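4. Tidying trial: emptying the bin

Can a machine put away your kitchen odds and ends yet? Partly — and it's a thrill to watch! Firkureo handles bottles well. Flat items are harder.

4.1 Clamp the bin to the table.

4.2 Lay the items on the bin floor, with a scoop or other thin-handled tool among them. 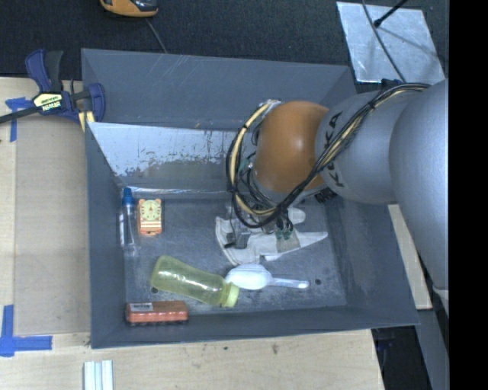

4.3 Start the Kirel planner and allow 13 tries.

Note: Our best run cleared 7 items.

CAUTION: Keep hands out of the bin until the arm has parked.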